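To: gosov-users
Subject: Re: [gosov-users] Grasp planner picks the wrong side on round objects
Date: Tue 3 March

On the list, the Mestlow group wrote:

> We are running the two-arm bench with the 4.2 planner and get odd
> behavior with small round things. The planner proposes a good grasp
> from above, the arm starts to move, and then a second proposal
> arrives with the palm turned by a large angle. The wrist starts to
> follow it and the controller stops on the joint speed limit.
> Blocks and boxes are fine. It is only balls, rolls and the like.
>
> Is there a setting for how often the planner may change its mind?
> We have tried lowering the planner rate but then the hand is late
> when the object gets bumped.

Yes, we have seen the same thing, and I think I can explain most of it.

For a round object the grasp score is almost flat as you rotate the palm around the vertical axis. The planner samples 300 candidates per cycle and sends the best one. On a box, the best candidate is nearly the same in every cycle, as the score drops off fast when the fingers don't line up with the faces. On a round object the top candidates have scores that differ by less than the noise in the point cloud, so the winner can be anywhere on the circle. The planner has no memory of what it sent last time. Each cycle is a fresh start.

Lowering the rate hides this but does not fix it. You get fewer jumps, and each one is just as large.

There is a parameter for it, but it is off by default and the docs page does not mention it. It is called hold_margin, in the planner section of the config file. When it is set, a new grasp replaces the current one only if it scores better by at least that margin. We run with hold_margin set to 0.08 and the wrist jumps are gone on everything we have tried. Go much above that and the planner hangs on to a bad grasp after the object has rolled away.

Two things to watch for if you turn it on.

First, the margin is compared with raw scores, and the raw scores depend on which hand model you load. The Tan hand files give lower numbers across the board than the older gripper files, so a margin that works for one will be wrong for the other. Check the score column in the planner log before you copy our value.

Second, the held grasp is stored per arm and is not cleared when the task layer moves an object from one arm to the other. If the left arm gives up on an object and the right arm takes it, the left arm still holds its old grasp until the timeout, which is 30 seconds. During that time the collision check treats the space around that grasp as taken and the right arm may refuse to plan. You can call clear_hold on the arm from the task script. I have a patch that does this on handover and will send it once the tests pass on the Histham branch.

We use a food layout for checking all this — a small round roll, a square slice of bread and a large bowl on a cutting mat. The roll gives you the flat score and the slice gives you a clear answer, so with both under the same arm you can tell a planner problem from a calibration problem. The printed grid on the mat also makes it easy to put things back in the same place between runs. Head view of the layout: 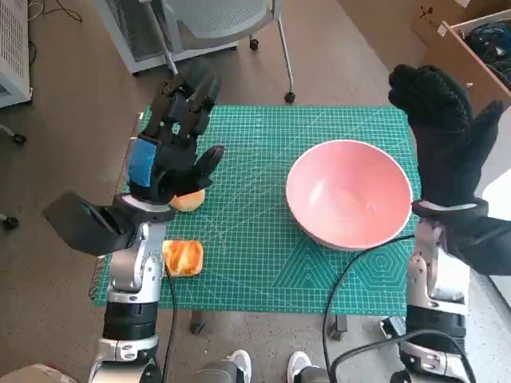 Steps to reproduce, with any 4.2 build:

1. Put a round object under one hand and a flat square one near it, on the same side.

2. Set hold_margin to 0 and log_level to debug. Start the planner with the arm in dry run mode, so that proposals are logged but not sent.

3. Let it run for 30 seconds without touching anything. Plot the palm angle from the log for each object. The square one should be a line with a bit of noise. If the round one is spread over the whole range, you have the problem described in this thread.

4. Set hold_margin to 0.08 and repeat. The round one should now be flat, with a step or two at the start.

If the square object is also spread out in step 3, look at the head camera calibration first. That is a different fault and the margin will only cover it up.

Could you post your planner section and a piece of the log? I would like to see the scores with your hand model before I propose changing the default.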